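Modul Haushalt und Vorratshaltung, Einheit 5: Folien, Dosen, Papier — Lebensmittel richtig abdecken

Skript zur Sitzung vom 17.6.24
Kursleitung: Inger Hjaltadóttir

Vorbemerkung

Dieses Skript ersetzt nicht die praktische Übung in der Lehrküche. Wer in der Sitzung gefehlt hat, soll bitte die Aufgaben am Ende trotzdem machen und mir die Notizen beim nächsten Mal mitbringen. In der letzten Einheit haben wir über die Temperaturzonen im Kühlschrank gesprochen. Heute geht es um die Frage, womit man die Lebensmittel bedeckt, bevor sie in den Kühlschrank kommen.

1. Wozu überhaupt abdecken?

Ein offenes Lebensmittel verliert im Kühlschrank Feuchtigkeit. Die Schnittfläche von einer Gurke wird weich und runzelig, Käse bekommt einen harten Rand, gekochter Reis trocknet aus. Dazu kommt der Geruch: Butter und Sahne nehmen fremde Gerüche sehr schnell an, eine halbe Zwiebel gibt sie ab. Der dritte Grund ist die Hygiene. Rohes Fleisch muss immer verschlossen und unten liegen, damit kein Saft auf andere Speisen tropft.

Bitte merken: Abdecken macht ein Lebensmittel nicht länger haltbar, wenn es schon vorher zu warm gestanden hat. Gekochte Speisen sollen innerhalb von 2 Stunden in den Kühlschrank.

2. Die Materialien im Vergleich

Frischhaltefolie. Dünn, durchsichtig, haftet an Glas und Porzellan gut, an manchen Kunststoffen schlecht. Geeignet für Schüsseln, Teller und angeschnittenes Obst. Bei sehr fettigen Speisen soll man die Angabe des Herstellers auf der Packung lesen; nicht jede Folie ist für direkten Kontakt mit Fett erlaubt.

Alufolie. Hält Hitze aus, lässt kein Licht durch. Nicht geeignet für saure oder salzige Speisen (Tomatensoße, Rhabarber, Salzgurken), denn Säure und Salz lösen Aluminium heraus.

Dosen mit Deckel. Für alles, was flüssig ist oder transportiert wird. In unserer Lehrküche haben wir die Dosen von Vallora, die Deckel sind nach Größe sortiert im unteren Schrank. Bitte nach der Übung auch so wieder einräumen.

Bienenwachstuch. Für Brot und Käse angenehm, aber nicht für rohes Fleisch oder Fisch, weil man das Tuch nicht heiß waschen kann.

Teller auf der Schüssel. Kostet nichts und reicht für eine Nacht völlig aus.

3. Die Packung lesen

Viele Teilnehmende kaufen Folie in verschiedenen Geschäften, auch im Asia-Laden oder im türkischen Supermarkt, und die Packungen sehen sehr unterschiedlich aus. Oft ist vorne Obst oder Gemüse abgebildet. Das Obst sagt uns nichts über die Eigenschaften der Folie. Wichtig sind die Wörter. Auf Englisch steht meistens »wrap« oder »cling film«, auf Chinesisch 保鲜膜 (wörtlich: Frischhalte-Folie). Steht davor noch ein Ausdruck mit 刀 (Messer), dann ist eine Packung mit Schneidevorrichtung gemeint. Auf der blauen Schachtel findet man die chinesische Angabe in dem roten Feld neben den weißen Großbuchstaben.

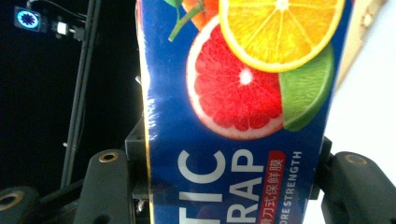

4. Folie abziehen und schneiden

Die häufigste Klage im Kurs ist, dass die Folie zusammenklebt. Meistens liegt es am zu schnellen Ziehen. Wir arbeiten so:

Die Schüssel zuerst hinstellen, den Rand mit einem Tuch abtrocknen. Auf einem nassen Rand haftet die Folie nicht.

Die Schachtel mit einer Hand festhalten und die Folie langsam und gerade herausziehen, bis sie auf jeder Seite 5 cm über den Rand reicht.

Am Messer oder an der Zahnleiste von einer Seite zur anderen schneiden, nicht in der Mitte anfangen. Vorsicht mit den Fingern — die Zähne sind schärfer, als sie aussehen.

Die Folie auflegen, leicht spannen und rundum andrücken. Bei Pudding und Soßen die Folie direkt auf die Oberfläche legen, damit keine Haut entsteht.

Wenn der Anfang der Rolle nicht mehr zu finden ist: ein Stück Klebeband quer auf die Rolle drücken und vorsichtig abheben. Oder die Rolle für 15 Minuten in das Gefrierfach legen, danach löst sich der Rand leichter.

5. Aufgaben

a) Schauen Sie zu Hause in die Schublade und schreiben Sie die Angaben von einer Folienpackung ab (Material, Temperatur, Hinweis zu Fett). Packungen in anderen Sprachen sind sehr willkommen.

b) Halbieren Sie eine Zitrone. Eine Hälfte mit Folie bedecken, die andere offen auf einen Teller legen. Nach zwei Tagen vergleichen und Notizen machen.

c) Für die Gruppe von Herrn Abdelaziz: bitte zusätzlich die Tabelle aus Einheit 4 fertig ausfüllen.

Die Einheit über Einfrieren und Auftauen kommt erst im Oktober.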